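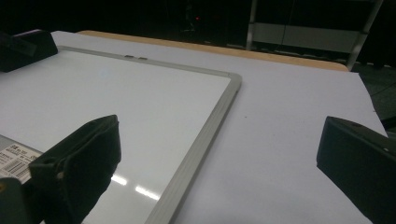
4. Mounting the Board

4.1 Before You Start

Read this section through once before drilling. The Mimance wall kit fits all framed boards in the Crenshaw series. Boards without a frame use the adhesive kit covered in Section 6.

Lay the board flat, writing side up, on a clean sheet or blanket while you sort the hardware. Leave the protective film on the back until step 7.

You will need:
Drill with a 7 mm masonry bit or a 2 mm pilot bit
Spirit level
Pencil and tape measure
Phillips screwdriver

CAUTION: Do not mount the board over hidden wiring or pipes. Check the wall with a detector first.

4.2 Marking and Drilling

1. Mark the height of the top rail on the wall. For standing adults, 174 cm above the finished floor is suitable. Lower the line for classrooms and seated use.

2. Draw a level line through the mark, as long as the board is wide.

3. Measure 14 cm in from each end of the line and mark the bracket positions. In a stud wall, move each mark to the nearest stud.

4. Drill at the marks. Use the masonry bit and wall plugs in brick or block. Use the pilot bit without plugs in wood studs.

NOTE: The plugs supplied are not suitable for hollow drywall. Order the Gatance toggle set separately.

4.3 Hanging

5. Screw the upper brackets to the wall. Leave the screws a half turn loose.

6. Check the brackets against the level line, then tighten fully.

7. Peel the film from the back of the board. With a second person, lift the board and lower it until the rail seats in both brackets.

8. Press the lower corners against the wall and fit the corner screws. Tighten by hand only. A power driver can crack the corner caps.

CAUTION: Do not lift the board by the pen tray.

4.4 First Use

Wipe the surface with a damp cloth and let it dry before writing. Use dry-erase markers only. If ink has been left on the board for a long period, use the cleaner listed in Section 8. Abrasive pads will void the surface warranty.

Check the bracket screws every January, or after the board has been moved.

Section revised 2019-12-30, S. Delacroix. Drawings checked by D. Castellanos, Custport office.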